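Teaching by hand, week four

13 May 2019

I finally got a full afternoon with the arm, and I have to write this down while I'm still excited about it!

For anyone new to these posts: I've been teaching a robot arm to handle folded stuff - paper, card, thin sheets, whatever holds a crease. The project is called Drollo (the name stuck before I could think of a better one). I steer the arm from a hand controller, it records what the wrist camera sees and how the joints move, and later a model tries to learn from the whole pile. We passed 730 demonstrations last night, and I want 2,000 before August.

Folded things are so much fun to work with because they push back. A block just sits there. A creased sheet bends a little under the fingertip, and you can tell from the view at the wrist that you've leaned on it too hard. You start to slow down without meaning to, and I think those slower recordings are my best ones. 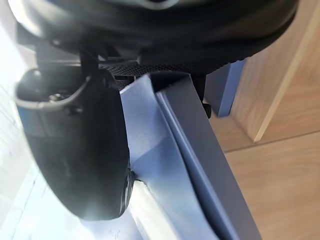
Fingertip on the folded piece, seen from the wrist.

I tried two ways of steering this time. The first was the Gresell controller, the one with the stiff trigger (my thumb still hurts). The second was just taking hold of the arm with the motors relaxed and moving it where I wanted it. I love doing it by hand! You feel the weight of the whole thing, and coming in at an angle gets so much easier. The trouble is that I keep getting my own sleeve into the recording, and then I have to throw that run out. So for now it's the controller for the long sessions and my hands for the tricky bits.

Light is my other headache. The white areas wash out to almost nothing at certain angles, and a pale fold against a pale background is hard to read on the monitor. I went through 18 runs in a row squinting at the edge of the sheet. The folks on the Mahawong forum suggested locking the exposure, so that's next on my list, along with a darker mat.

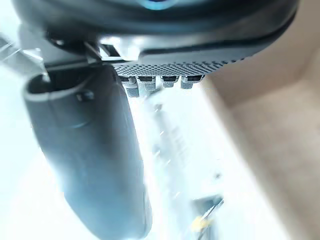 Lots of glare in this one, with the finger on the left and a tan surface at the right.

I do like looking at the hardware from in there, though. You get so used to seeing an arm from across the room that the bolts and brackets are a surprise every time. I could stare at those knurled fasteners all day.

Next time I want to try the Fistilach settings for smoothing out my hand shake. I drink more than four cups of coffee on a recording day and it shows in the joint plots, especially near the end. If you've used them, leave me a comment and tell me where you set the filter - I'm starting in the middle and working down.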